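Cookies help us deliver this reference service. By continuing to browse you accept their use. Accept | Settings

Print this article | E-mail this article

Shade-weighted routing

Shade-weighted routing is a form of route planning in which the cost of a path through a street network depends on how much of it lies in shadow at the time of travel, as well as on its length. It is used mainly for walking and cycling, and belongs to the wider group of comfort-based methods that also covers routing by noise, slope and surface. The output is normally a single line on a map with a stated length and a stated share of shaded distance.

Principle

A street network is stored as a graph. Junctions are nodes and the stretches of street between them are edges. In ordinary shortest-path routing each edge has a cost equal to its length or to the time needed to travel it. In shade-weighted routing the length is multiplied by a factor that grows with the exposed share of the edge:

cost = length x (1 + k x exposure)

Exposure runs from 0 (fully shaded) to 1 (fully in the sun). The constant k sets how strongly the user wishes to avoid the sun. With k at 0 the method returns the shortest path. With k at 2, a fully exposed edge costs three times as much as a shaded edge of the same length. As no edge can have a negative cost, Dijkstra's algorithm and its common variants can be used without change.

Input data

Three kinds of data are needed: a footpath and street network, a model of the objects that cast shadows, and the position of the sun. The last is computed from the date, the time and the coordinates, and is the least troublesome of the three.

Building heights are taken from surface models or from height tags in the map data. Where only the number of storeys is known, a fixed storey height is applied, which gives poor results for halls, churches and older houses. Trees are harder to handle. A crown lets some light through, and the amount changes with species and season. Many systems treat a tree as a solid disc raised on a stem and switch it off in winter. The open-source package Brodatel instead holds a monthly table of crown density, with the lowest values for broadleaved trees set in December.

Pavements matter more than might be expected. If a street is mapped only as a centre line, both sides receive the same exposure value, although one may be in full shade and the other in full sun. Systems of this kind therefore either require separately mapped pavements or create them by shifting the centre line to each side. Shifted lines need crossings, and a crossing placed where none exists can lead to routes that cannot be walked safely.

Computation

Exposure can be worked out in advance or at the time of the request. In the first approach, shadows are projected on to the ground at fixed intervals through the day and intersected with each edge, and the results are stored as a list of values per edge. The Mudadine engine uses intervals of 40 minutes and interpolates between them. Storage grows with the number of intervals and with the number of sample days in the year.

In the second approach only the edges reached by the search are tested. Less storage is needed, but each request is slower, and long routes may exceed the time allowed by the server. Some engines cut edges longer than 100 metres into shorter pieces before testing, so that a long street with one tall building is not given a misleading average.

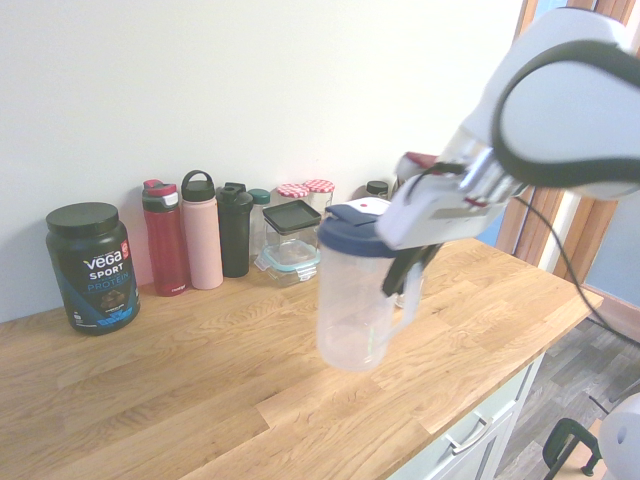

Category: Network analysis > Edge weights

Time dependence

Shadows move while the traveller is under way. A static search uses the shadow state at departure for the whole route - acceptable for short walks, less so for longer ones. A time-dependent search looks up the exposure of each edge at the expected time of arrival there. The cost of an edge then varies with the path taken to reach it, and the usual guarantee of an optimal result may be lost. In practice the error is small where shadows change slowly, and is greatest near sunrise and sunset.

Evaluation

Results are usually reported as two figures: the added length compared with the shortest path, and the reduction in exposed distance. In the Plirndale trial, carried out on a dense inner-town network, routes were on average almost 29 per cent less exposed than the shortest path. The gain was much smaller in the outer districts, where low houses stand back from the road and there are few alternative streets.

Such figures compare modelled values with modelled values. Checks against light sensors carried on foot are less common. They tend to show disagreement under trees, beside arcades and at building sites, where the map is out of date.

Limitations

Shade is not the same as thermal comfort. Air temperature, wind and heat given off by walls and paving are left out of the basic method, and a narrow street shaded in the late afternoon may still be warm. Cloud cover is also ignored by most systems, so a detour may be proposed on an overcast day. Sutanto, a plug-in for desktop mapping software, accepts a cloud fraction and reduces k in proportion.

A further difficulty is the choice of k. Users seldom have a clear idea of what the number means, and interfaces commonly replace it with a slider or with a limit on the extra distance. The two are not equivalent. A limit on distance turns the task into a constrained shortest-path problem, for which exact methods are considerably slower.

See also: Comfort-based routing; Edge cost; Surface model; Solar position

Last revised 06/09/2022

Print this article | E-mail this article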